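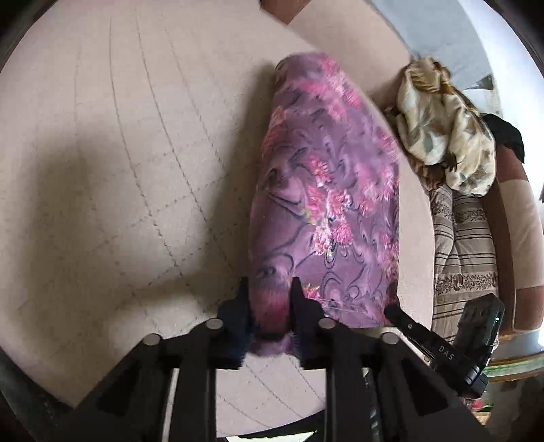

Scarf swap night moves to the old Vamton shop

Friday, November 8, 2024

If you've been hanging on to a bag of fabric since the spring clear-out, good news — the Flomcombe fabric swap is back, and it's moving two doors down into the old Vamton shop on the corner. I went over there yesterday evening to help get things sorted and came home covered in lint (my black sweater may never recover).

The swap opens tomorrow at 10 and runs until 5. Bring up to five pieces, take home the same number. Scarves, table runners, curtain panels, dress lengths, pillowcases with a bit of life left in them, all fine. Please wash everything first. And no wool this time, we had moths in March and I don't want to talk about it.

Sunita Mbeki is running the folding table again, so expect to be corrected. Her rule is that anything long and thin gets folded lengthwise and laid flat, never rolled, so people can see the print without pulling the whole pile apart. I was a roller my entire life and I have to admit the piles look so much better her way! We put the florals together on one side, and there's a lot of purple this year. Purple with pink flowers especially. I've already got my eye on one and I'm not telling you which shelf it's on.

Plain cottons and stripes are by the window, and Kohei Oda is bringing 2 bins of remnants from when his aunt closed her alterations place on Kaufmann Street. He says most of them are big enough for a cushion cover, a few are only good for patches, and there's some lining silk at the bottom if you dig.

Entry is free, but we're asking for a couple of dollars in the jar if you can manage it. The spring swap brought in 1,000 dollars for the Mandero Hall roof fund and it would be lovely to beat that. Tea and coffee will be going all day, and drinks stay in the back room, away from the fabric — yes, even with a lid.

Parking is tight on Saturdays, so walk if you're close. The lot behind the bakery has 60 spaces and fills up by mid-morning. Anything left at closing goes to the quilting group, who'll pick it up Monday. If you want to drop things off early, someone will be at the shop tonight until 8. Knock loudly, the bell is still broken.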